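3. Color words in apple descriptions

3.1 Why green apples deserve their own section

We began this study expecting red apples to give us the richest material. Red is the color of the storybook apple, and shoppers have plenty of words for it: cherry, brick, wine, blush, striped. What we found in the Mivow market interviews surprised us and quickly became our favorite part of the data. People who were brief about red apples became inventive, even chatty, as soon as the talk turned to green ones. They mixed color with taste, with texture, with the time of year and with memories of a grandparent's yard. A green apple, for many of our speakers, is hardly described at all until its sourness has been mentioned.

The material comes from 112 adult shoppers, interviewed in April at Mivow and at the smaller covered market in Nelura. Each was asked to describe apples they had bought, eaten or grown, with no color chart and no list to choose from. The interviews were transcribed in full and every phrase that described the look of an apple was pulled out, which gave 638 descriptions. Kausar Talpur and Parveen Janjua coded them separately and then met to settle the cases on which they differed. Those meetings ran long, and the notes from them shaped much of what follows.

3.2 Where green stops and yellow starts

The border between green and yellow is where the coding got really interesting. Many apples sit right on it. The skin may be yellower toward one side and greener in patches elsewhere, and a speaker has to decide whether to name the main color, name both, or reach for some other word altogether (Figure 1).
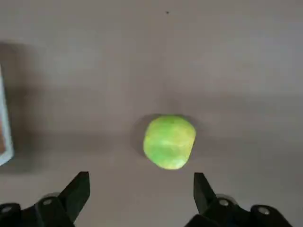

Figure 1. Vivid yellow-green color with patches of deeper green and faint pale streaks.

Our speakers used all three routes. The first, naming a single color, was the usual choice when the apple was mentioned in passing ("I got the green ones for pie"). In this setting green covers a very wide range and even takes in apples that the same speaker later calls yellow. The second route joins two color words, and the order matters. "Yellow-green" and "greeny yellow" are not used as equals: speakers who said the first tended to go on to talk about sharp, crisp fruit, while those who said the second moved on to sweetness and softness. We are delighted by this pattern, which neither coder had gone looking for. It suggests that the last color word in the pair carries the weight, much as the last word does in "apple pie" or "fruit bowl."

The third route is comparison. Lime, pear, new leaves, celery, tennis ball and pond water all appear in the transcripts. Lime was by far the most settled of these and behaves nearly like an ordinary color word; speakers said "lime" or "lime green" without pausing and without explaining themselves. The others came with a small signal that a comparison was on its way, such as "sort of like" or "you know, that color when." One shopper at Nelura offered "the green of the inside of a cucumber, but louder," and both coders marked it as a single description.

3.3 Color words and handling words

A second finding concerns the words that travel alongside color. We had planned to set aside anything that was not about appearance, but the line proved hard to hold. When speakers described a green apple they very often described touching it as well: how firm it was, whether the skin felt waxy, whether it was small enough to close a hand over. Waxy is a good case. It can refer to what the skin looks like, to what it feels like, or to both at once, and in ordinary talk no one is bothered by the overlap. 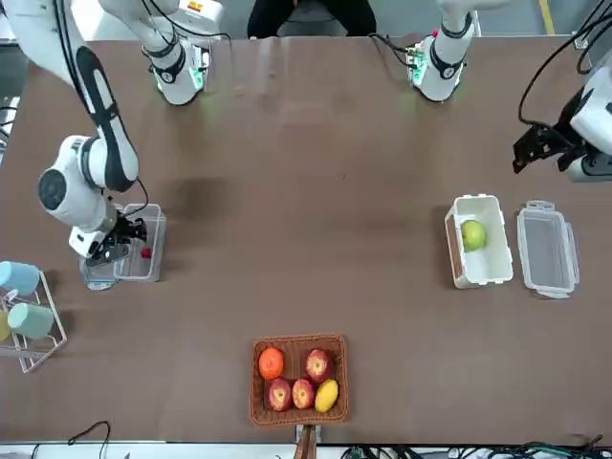

We therefore kept a separate tally of words that can be read either way. Of all the distinct describing words in the set, 73 were placed in this mixed group, among them shiny, dull, smooth, tight, bumpy and fresh. Fresh deserves a paper of its own. Nelura shoppers used it for bright green skin, for a firm bite, for fruit picked that morning and, in one lively exchange, for the smell of the paper bag. Growers interviewed at Srour used it much more narrowly, to mean recently picked, and several gently corrected the interviewer for using it in any other way.

Size words follow a similar path. "Small" joined to "green" is seldom a plain report of size. In the transcripts it tends to bring in unripeness, and a speaker who had in mind a ripe apple of modest size usually took care to say so: "small, but they're meant to be small." The same caution does not show up with red apples, where small is more often followed by "cute" or "good for lunches." Figure 2 gives a case in which both words would apply.

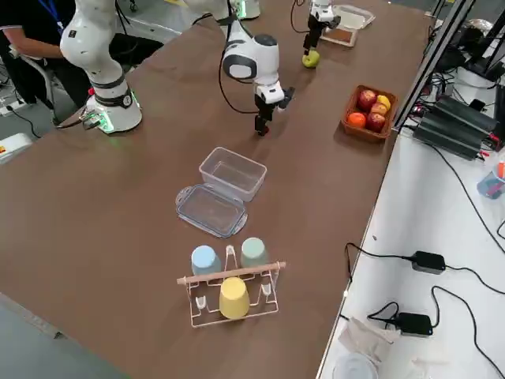 Figure 2. A small yellow-green apple held just above a brown tabletop.

3.4 Growers and shoppers compared

The Srour growers, 12 in all, were interviewed separately and are not counted among the shoppers. Their color talk is wonderfully exact. They split green into ground color and surface color, they name the stage at which one gives way to the other, and they were patient with our follow-up questions. Even so, when the recorded part of the visit was over and the talk moved to what they liked to eat at home, several of them slid back into the same broad use of green that we heard at the market stalls.

That shift fits with what was heard at Rerum, our pilot site, where a grower described one tree's fruit as yellow at stage three in her work talk and as "my green ones" when telling us about her kitchen. We treat the two uses as belonging to two settings, and we coded them apart. Section 4 takes up the red and striped apples, for which the Srour interviews supply most of the longer passages.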